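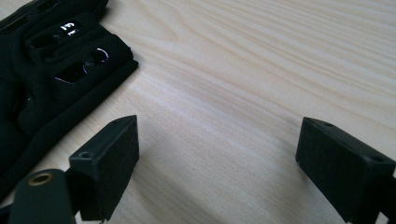

Erdem Community Kitchen, Nirkitz
Cooking Basics, evening course
Handout for Session 2: Dried Beans
September 2021

What this session covers

Sorting and rinsing, soaking, cooking on the stove, cooking in the pressure cooker, salt and acid, storage. Lentils and split peas are mentioned at the end but get their own session later, together with rice.

Please read the section on kidney beans before you cook any at home.

Buying

Dried beans keep for a long time but they do not stay the same. The longer they sit, the drier they get and the longer they take to cook. Very old beans may never get soft, no matter what you do to them. Buy from a store that sells a lot of them, and buy what you will use in a few months. In class we use beans packed last February, and they are fine.

Look for beans with whole skins and even color. A few split ones are normal. A lot of dust or broken pieces at the bottom of the bag usually means rough handling. Small holes mean insects, and that bag goes back to the store.

Do not mix an old bag with a new one in the same jar. They cook at different speeds and you end up with some mush and some pebbles in one pot. Write the month on the jar with tape.

Sorting and rinsing

Spread the beans on a sheet pan or a large plate, a handful at a time, and pull out stones, clods of dirt, and anything shriveled. Stones are rare now but they still turn up, and a stone can break a tooth. Then rinse in a colander under cold water until the water runs clear.

Soaking

Soaking shortens the cooking time and helps the beans cook evenly. Two ways to do it:

Overnight soak. Cover the beans with plenty of cold water, several inches above the top of the beans, and leave them until the next day. In warm weather put the bowl in the refrigerator. Beans left on the counter on a hot night can start to ferment, and you will smell it.

Quick soak. Put the beans in a pot with plenty of water, bring to a boil, boil for 2 minutes, turn off the heat, cover, and let stand for one hour.

Either way, drain and rinse, and cook in fresh water. Some cooks keep the soaking water for black beans because it holds color. We pour it off in class. Many people find the beans easier to digest that way, although results differ from person to person.

You can skip the soak for black beans if you have the time for a longer simmer. Chickpeas should always be soaked. Large limas too, and handle them gently after, as the skins slip off.

Weighing

We weigh instead of using cups. The Gravex scales at each station need to be set to grams and zeroed with the empty bowl on them. Press the left button once and wait for the display to settle before adding anything. If the number keeps drifting, the scale is probably not level; move it off the edge of the mat.

Beans more than double in weight when soaked and cooked. Plan the pot size from that. A pot that looks half empty with dried beans in it can be full by dinner. 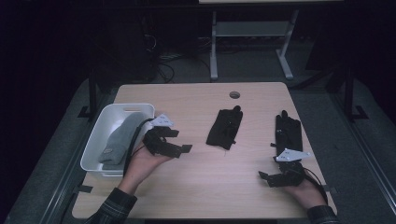

Cooking on the stove

1. Put the soaked, drained beans in a heavy pot. Cover with fresh cold water by a couple of inches.
2. Add an onion cut in half, a bay leaf, and a spoonful of oil. The oil keeps the foam down.
3. Bring to a full boil and keep it there for ten minutes. For kidney beans, see below.
4. Turn down to a low simmer. The surface should barely move. A hard boil all the way through breaks the skins.
5. Leave the lid partly on. Check the water now and then and top up with hot water from the kettle.
6. Start tasting early. Small white beans can be done in 40 minutes after a good soak. Chickpeas can take twice that or more.

To test, take out several beans, not one. They should all be creamy in the middle with no chalky center. If one out of five is still firm, the pot is not done.

Let the beans cool in their liquid. If you drain them hot, the skins dry out and split. The cooking liquid is worth keeping. It thickens soup and can be used in place of stock.

Kidney beans

Raw and undercooked kidney beans contain a natural toxin that causes bad vomiting and stomach cramps. Red kidney beans have the most. Boiling destroys it. Low heat does not, and a slow cooker on its own may not get hot enough.

Soak at least five hours, throw out the soaking water, and boil hard in fresh water for 30 minutes before you turn down the heat. After that they can go in a slow cooker if you like. Canned kidney beans are already fully cooked and need none of this.

Cooking in the pressure cooker

The class has the Greltodex stovetop model, the older one with the weight on top. Read the card on the inside of the cupboard door first. The main points:

Never fill it more than half full with beans and water together. Beans swell and foam, and the foam can block the vent.
Always add the spoonful of oil.
Check that the rubber ring is clean and seated all the way around.
Start timing when the weight begins to rock steadily, not when you turn on the burner.
Let the pressure drop by itself. Do not run it under the tap for beans.

Times for soaked beans are on the card. They are for sea level or close to it. If the beans are still firm when you open the lid, finish them at a simmer with the lid off instead of bringing it back to pressure.

Salt and acid

The old advice was to leave salt out until the end, as it was said to make the skins tough. Salt in the soaking water or at the start of cooking does no harm and seasons the beans through. Use a moderate amount, since the liquid will reduce.

Acid is another matter. Tomatoes, vinegar, lemon juice, and wine all slow down softening. Add them when the beans are already tender. Molasses has the same effect, so boil beans for baked beans until nearly done first.

Hard water also slows things down. A small pinch of baking soda in the pot helps. Too much gives a soapy taste.

Storage

Refrigerate in the cooking liquid within two hours, in shallow containers so they cool quickly. Use within three or four days. For the freezer, portion them with enough liquid to cover and leave room at the top of the container.

For next time

Cook one batch at home, any kind. Write down the type, the weight before and after, how you soaked, and the total time. Bring the notes, and a small covered container of the beans if you can. We will taste and compare.

Read pages 27 to the end of the chapter in the course booklet. Bring an apron and a container with a lid.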